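Blank wall behind a white table, what would you do with it?

Asked in: Walls & Small Rooms | 1,379 views

Okay, I need opinions because I've been going back and forth on this since May. We moved into a rental in Vesmont and the back room has one long white table pushed up against a totally bare wall. The wall is a sort of pale gray-white, very smooth, and it drives me nuts. In the morning it looks fine, kind of soft, and then by 4 pm the whole thing goes cold and dingy and I don't want to sit there anymore. I can't put big holes in it (lease says small nails only) and my budget is 515 dollars for the entire room, including a lamp. Do I paint? Hang something? Just live with it? I sew and do taxes back there, so whatever goes up can't stick out over the table very far.

Answer 1 (marked helpful, 6 votes)

I had this same wall in my last place, I swear! Please don't buy art first. Deal with the light first. A gray that leans cool is going to look worse under a cool bulb, so swap in a warm white one and put the lamp at one end of the table so the light washes across the wall sideways. Give it a week before you spend anything else.

If you still hate it, ask the landlord about paint. Mine said yes as long as I put it back, and I used a creamy off-white from Serkow in eggshell. One coat looked patchy, two looked great. Tape along the back of the table or — better — drag the table out, because you will drip on it. I did.

After that I hung one wide, shallow fabric piece from two small nails. It sits nearly flat so it doesn't steal any table space, and it took the echo out of the room too, a nice surprise.

Answer 2

paint it dark green. done. Everybody is scared of dark paint and then they love it

Answer 3

I'm going to be the odd one out and say leave it plain. I work at a white table against a pale wall and I really like having nothing to look at when I'm concentrating. Mine shifts too, a little brighter up near the middle and grayer off to the right and in the upper corners, and I stopped noticing after a while. 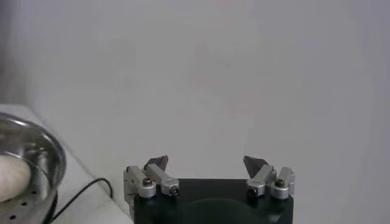 My wall, still bare.

If you want some color, put it on the table, where you can move it when you get bored. I have a Duangkaew tray for pens and scissors and a Pusten cushion on the chair, and that was plenty for me. I'd put most of the 515 into the chair and the lamp, especially if you're sewing for hours. You could spend 1,000 on shelves and pictures and still have a sore back — ask me how I know.

Print this page | E-mail this page

Contact us | Copyright Home Help Board, all rights reserved | Back to top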